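Vimton Robotics Club: progress report to the Hona Fund

Period covered: February to July
Prepared by Noemí Bermúdez, club lead

The grant has now paid for one full term of sessions and part of a second. Attendance has held up better than we expected, and we have a short waiting list for the younger group.

Students have spent this term on picking and placing. They started with foam blocks and moved on to boxed goods, cables and other awkward items in May. Boxes with a stiff edge are going well. Cables are still the hardest, as the fingers tend to close on one loop and leave the rest behind.

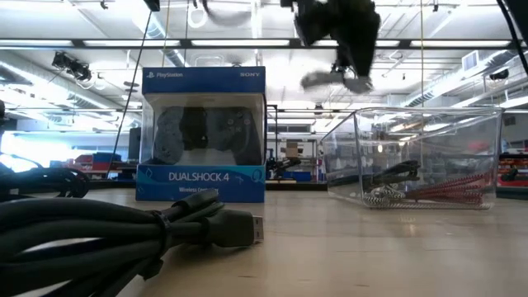 Oskar Partanen's group keeps the trial log. In their last set of 100 attempts, 57 ended with the item in the right container. The target we agreed with you was 40. Most of the failures were put down to a poor approach angle, and Ermira Berisha is rewriting that part of the code with two of the older students.

Spending is on budget apart from spare finger pads, which wear out faster than we allowed for. We would like to move a small sum from travel to cover them.

Three students plan to enter the Yordanov Cup in the autumn. Milovan Janevski will send you the entry costs once the organisers publish them.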